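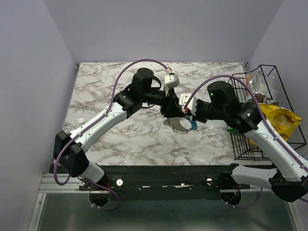
Two arms over a marble-patterned top, with a purple cable looping back to the base on each.

Zirorow Cable Keeper Kit for Two-Arm Benches

Most of the parts we sell exist because something broke. The Zirorow kit exists because the same thing kept breaking, and after a while it got embarrassing to keep mailing out replacement cables with a cheerful note.

The trouble is the loop. A cable that runs out to a gripper finger needs some slack so the wrist can turn. Too little slack and the wrist pulls the plug out. Too much and you have built a small snare, which the other arm will find. On a single-arm bench you can get away with a generous loop for years. Put a second arm across from it and the two of them will eventually shake hands in a way you didn't plan.

What the failure looks like

It usually starts at the connector. The loop brushes the other wrist, gets a gentle tug, and springs back. The plug is now a hair out of its seat and everything still works. A few tugs later the finger starts reporting nonsense in certain positions and perfect health in all the others, including every position you use while testing it. We had a bench at Clolwood do this through most of January. We replaced a finger, a board and a power supply, in that order, and all of them were fine. The cable was the cheapest thing on the arm and we got to it last.

The less polite version is a full catch. The loop goes over the opposite wrist, both arms continue with their day, and something gives. If you're lucky it's the plug. If you're not, the loop pulls a finger sideways into whatever it was holding, or the arm faults and stops with its load in the air over your lunch.

If an arm has stopped with a cable caught, please don't reach in and unhook it. Cut power to both arms first, and support the upper link with your free hand before you do, because some arms drop when power goes. A cable under tension comes free faster than people expect, and the arm it was holding back comes with it. Our shop manager's knuckles are available for consultation.

What's in the kit

- 16 snap-on keepers, black, for cable up to 7 mm across
- 2 breakaway couplers, one per arm
- 2 strain-relief collars for the finger end
- A strip of alignment stickers
- Printed instructions, including the page everybody skips

The keepers snap onto the upper and lower links and hold the cable close along its run. The collar takes the pull at the finger end so the connector doesn't have to. The coupler goes near the base and lets go under a hard yank. It also opens the stop circuit when it does, provided you have wired it in. That is the page everybody skips. An unwired coupler will still part, but the arm won't know about it and will carry on, blind and confident. 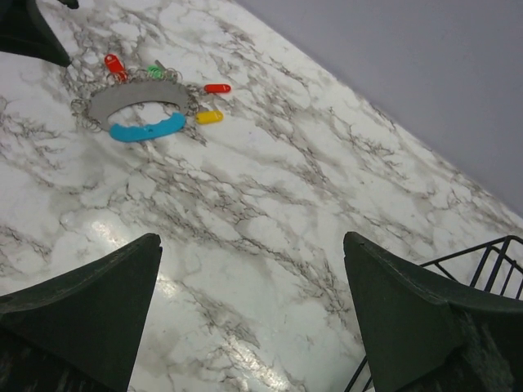 Keepers deal with the arm-to-arm catch, but a bench has other hooks on it, and we'd be overselling if we said the kit handles those too. A slack cable will catch on anything with an open end or a gap in it. Key holders are a favorite of ours for grasp practice and are also about the worst offender we know, with that fringe of thin split rings splayed out onto the counter waiting for something to thread. Wire racks are a close second. Lay such things out so the cable side of the wrist never sweeps low over them, and run the new motion slowly once with a finger on the stop button.

Fit

Made for the Letolari bench arm, all versions with the rounded links. It also fits the Petrenko arm if you leave off the keeper nearest the elbow, where the Petrenko housing is too fat. We tried a bigger keeper. It fell off into the work area and was picked up and sorted by the arm, which was impressive and no help at all.

Installation takes a patient person under an hour. Move each wrist through its full turn by hand, with power off, before you snap the last keeper shut. If the cable goes tight anywhere, give it a bit more and try again. Then do the same with both arms reaching to the middle together — the position where they really get into trouble, and the one most people forget to check.

The kit is not a safety device for people. It protects cables, and it makes one kind of stop more likely. Guarding, stop buttons and keeping your hands out of the enclosure are still your department.

Returns are accepted within 14 days if the couplers haven't been pulled apart. We can tell.

Comments

Bought this after our third dead connector. Keepers are stiff going on, so warm them in your hand first. No dropouts on the left arm since. The right arm turned out to have a different problem, but that's on us.

Does the coupler reset by itself or do I have to push it back together?

Reply from the store: You push it back together. We want you to go over there and look at why it came apart.

Skipped the wiring page. Can confirm the arm carries on. Wired it now.

Four stars. Stickers don't stick to the Petrenko, otherwise good. Would buy the keepers alone if you sold them in a bag.

Seconding the bag of keepers. I lost one behind the bench within the first minute.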